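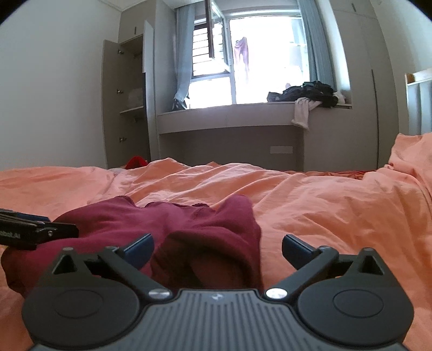

La granate, hecha un montón, encima de la colcha.

Escribo rápido que tengo el horno puesto. Me preguntasteis por el cambio de armario y llevo no sé cuánto prometiendo la entrada, así que va como salga, sin corregir casi.

Este año me ha pillado tarde. Otros años lo hago en una mañana, con la radio, y a la hora de comer ya está todo en las cajas de arriba. Este año llevo la ropa de verano medio sacada, medio metida, y la de invierno en bolsas en el pasillo, que cada vez que voy al baño de noche me las como. Y la cama de mesa de trabajo, claro. En este piso no hay otra superficie grande, la mesa del comedor es plegable y cojea.

Lo de doblar en la cama tiene su cosa. Todo el mundo dice superficie lisa y dura, y sí, vale, tienen razón. Pero una colcha arrugada es lo que hay, y encima la naranja esta (salmón según mi hermana, naranja según yo, melocotón según la etiqueta de la tienda) no se queda estirada ni cinco minutos. La estiras, apoyas una rodilla y ya está otra vez hecha un mapa. La compré en Nasrallah, la tienda de telas que hay bajando hacia el mercado, la que huele a cartón. Me la dejaron barata porque era la última y estaba en el escaparate. Con el sol que entra por la ventana de mi cuarto el color engaña, por la mañana es una cosa y por la tarde otra.

A lo que iba. La granate.

La granate es mi prenda de medir. Quiero decir que si consigo doblarla bien, el resto va solo. Es blanda, mate, no tiene cuerpo ninguno, y la costura se va para donde quiere. La dejas caer y se queda como ha caído, con sus picos y su bulto. No ayuda nada. Una camisa te dice por dónde se dobla, tiene cuello, tiene botones, tiene una raya de la plancha del año pasado. Esta no te dice nada.

Cómo lo hago yo, por si sirve:

Primero la sacudo. Dos sacudidas fuertes, de pie, lejos de la lámpara (ya rompí una).

La echo en la cama y busco la costura. Si no encuentro la costura no empiezo. Antes empezaba igual y acababa con un lado más largo que el otro, desdoblando todo y de mal humor.

Estiro con la palma abierta desde el centro hacia fuera. Con los dedos no, que se hacen pliegues nuevos.

Un lado hacia dentro, el otro encima, y de abajo arriba. En tercios si va al cajón, por la mitad si va a la balda. La balda tiene 30 centímetros de fondo y si lo haces en tercios se pierde atrás y luego en enero dices que no tienes ropa.

Y ya. No hay más. Bueno, lo de enrollar. Lo probé todo el invierno pasado, enrollarlo todo como si fueran toallas de hotel, y para los calcetines gordos bien, para las camisetas bien, pero a las prendas blandas les queda la marca del rollo y se abren solas. Abres el cajón y aquello está vivo. Lo he dejado para la maleta.

Los cajones son tres, de una cómoda Stasen que venía con el piso. El de arriba cierra mal desde siempre. Le puse vela en la guía, frotando, truco de mi abuela, y aguanta unas semanas. Arriba ropa interior y calcetines, en medio lo de estar en casa, abajo lo gordo. El de abajo se llena el primero y ahí es donde empiezan los problemas, porque acabo metiendo a presión, y todo lo que había doblado con tanto cuidado sale con arrugas de haber estado enlatado. Si el cajón no cierra con una mano es que sobra algo. Esa norma me la puse yo y me la salto yo.

Cosas que he sacado este año para no volver a guardar:

Una falda que me aprieta sentada.
El pijama de cuadros sin goma, con imperdible, que me ha durado así una vergüenza de tiempo.
Bufandas. Demasiadas. Me regalan bufandas, debo de tener cara de frío.
Una chaqueta beis que en la tienda era preciosa y en mi casa es de oficinista triste.

La bolsa para dar está en la entrada. Lleva ahí desde que empecé. A ver si la bajo esta tarde de camino, que si no la acabo abriendo y rescatando la falda, me conozco.

Del lavado antes de guardar: sí, siempre, aunque parezca limpio. El año pasado guardé un par de cosas "puestas una vez" y salieron con una mancha amarilla en el cuello que no se veía al meterlas. Uso el Garnwood, el líquido, el del tapón azul, poca cantidad y agua fría. Para la granate, sola en la lavadora la primera vez, que estos colores sueltan. Me tiñó un paño de cocina y ahora el paño es rosa y la verdad es que me gusta mas que antes.

Y secar en plano, sobre una toalla. Con pinzas se le hacen orejas.

Me voy al horno. Sigo luego.
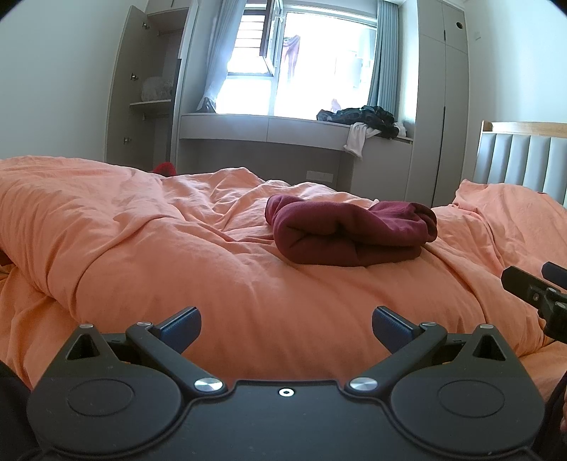

Ninik, septiembre

Sigo. No era luego, han pasado unos días y me he venido al pueblo con el portátil. La lasaña bien, gracias. Un poco tostada por un lado.

Me habéis escrito varias por lo del doblado "gordo", así que lo cuento mejor. Esta es la granate ya doblada, a mi manera, que queda un paquete bajo y grueso, con el lomo redondo en un lado y el otro enrollado. Perfecto no es. En los vídeos sale un rectángulo que parece un libro, y a mí me sale un pan. Durante mucho tiempo lo repetía y lo repetía, una vez y otra, alisando el pan, hasta que entendí que con esta tela y encima de una cama blanda el pan es lo que toca. Las esquinas no van a salir. Si queréis esquinas, tabla de planchar o el suelo con una sábana.

Lo que sí cambia algo es dónde dejas el pliegue. El lado redondo hacia fuera, que es el que ves al abrir. Lo de dentro, dobleces y puntas, al fondo. Así desde la puerta parece que vive ahí una persona ordenada.

Me preguntaba una lectora si no pesa demasiado para colgarla. La pesé en la báscula de cocina por curiosidad, 600 gramos. Colgada se alarga, lo tengo comprobado con otra parecida que acabó siendo un vestido. Doblada siempre. Colgadas solo camisas, los dos abrigos y lo de las bodas.

Otra pregunta, las cajas de arriba. Son de tela con tapa, sin marca, del bazar. Las de plástico duro las quité porque con el calor que hace arriba del armario la ropa salía oliendo a plástico. Dentro va una sábana vieja por debajo y otra por encima, sin más inventos. Nada de bolsas al vacío. Bueno, una, para el edredón. Pero la ropa de punto en bolsa al vacío sale con una pena que da cosa verla, hay que dejarla respirar una semana y aun así.

Papelitos de lavanda, sí. Jabón seco entre la ropa, también, una pastilla sin desenvolver del todo. El cedro me lo recomienda todo el mundo, lo compré en bolitas y las bolitas acaban en el suelo, dentro de un zapato, en el tambor de la lavadora. Una salió en un bolsillo en pleno supermercado.

Etiquetas en las cajas: este año las he puesto con letra grande porque desde abajo no leo nada. INVIERNO GORDO. INVIERNO FINO. PLAYA. NO SÉ. La de NO SÉ es la más llena. Ahi va lo que ni guardo ni tiro, y la norma es que si en un año no la abro se va entera sin mirar. De momento no lo he cumplido, siempre la abro "para ver qué había".

Y la colcha. Se queda puesta hasta que haga frío de verdad y entonces va debajo de la manta, doblada a los pies. Varias me habéis preguntado dónde encontrar ese color y ni idea, era la última, ya digo. En Nasrallah tenían una mostaza parecida de tacto, más tiesa. Costó lo suyo meterla en mi lavadora, la mojada pesa como un perro grande. A la mía le van bien el programa corto y el tendedero del patio, partida en dos cuerdas, y darle la vuelta a media tarde. Plancharla, no la he planchado nunca ni pienso. Las arrugas que se le hacen cuando trabajo encima se van casi todas sacudiéndola desde una esquina, y las que no se van pues ahí están.

El pueblo me viene bien para esto porque aquí no tengo armario. Tengo una silla y un baúl. Son 600 kilómetros y vengo con una maleta pequeña, o sea que lo que cabe cabe, y te das cuenta de con qué poca ropa se vive. La granate me la he traído, por las noches, que refresca. Enrollada, eso sí, y ha llegado con la marca del rollo en toda la espalda. La he colgado un rato en el baño con el vapor de la ducha y ha mejorado algo.

Pendiente para cuando vuelva: el zapatero, las toallas (no quiero hablar de las toallas), bajar la bolsa de la entrada. No la bajé. La falda sigue dentro, que conste.

Si alguien sabe cómo arreglar un cajón que se sale de la guía por la izquierda sin desmontar la cómoda entera, comentarios abiertos. Lo de la vela ya lo hago.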